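Online Comment Portals for Town Council Business: Frequently Asked Questions
Compiled by Kumiko Katayama for residents of Sulirent
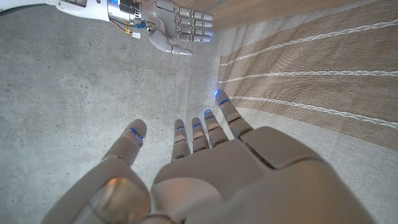
The council wants to replace most of its evening public hearings with an online portal called Relovix. I've read the proposal twice and sat through the June work session. These are the questions neighbors keep asking me, with the best answers I could get.

What is Relovix supposed to do?

It collects written comments on agenda items, sorts them by topic, and gives council members a one-page digest before they vote. The vendor, Itus, says this will "widen participation." I asked what that claim rests on and was sent a brochure.

Will my full comment still be read by someone?

The proposal says full comments will be "available to members." Available is a loose word. The binders in the clerk's office are available too, and I've seen the dust on them. If you want a particular member to read what you wrote, email that member directly as well.

Is there a length limit?

Yes, 200 words per agenda item. At a hearing you get three minutes, and most people can say twice that much in the time.

Can I still speak in person?

On zoning and the annual budget, yes. State law leaves the town little choice there. For everything else, in-person comment would move to one session every quarter, starting at 4 p.m. Anybody with a day job can guess how well attended that will be.

How many people comment now?

The clerk counted 17 speakers at the spring hearings. Supporters of the portal bring up that number a lot. They leave out that two of those hearings were moved to a different building on short notice, and that the sign on the old door came down before the first one started.

Didn't Mirzaei try this already?

It did, and the council memo calls it a success, with some 1000 comments in the first year. I requested the breakdown. About half were one form letter on a single parking ordinance. That may still be worth something, but I wouldn't call it a broad conversation with the public.

Do I have to give my name and address?

You need an account with a verified street address. Your name is published and your address is not, according to the draft. I could find no penalty or remedy in the contract if the address does get out.

What if I don't have internet at home?

The library has terminals, and paper forms will be accepted at town hall. Ask for a stamped copy when you hand yours in. The draft doesn't say who types up the paper forms, or by when.

Who writes the digest?

Software drafts it and a staff member "reviews" it. I asked how long that review takes and whether residents can see the digest before the vote. The first question got no answer. The answer to the second was no, pending legal advice.

Can this go to a ballot?

A petition with 500 valid signatures would force the council to hold a hearing on the change, though not to drop it. Collect extra, as some always get thrown out.

When is the vote?

Sometime in July. Check the posted agenda at town hall, which has been more reliable than the website. I'll update this page when the final contract is released.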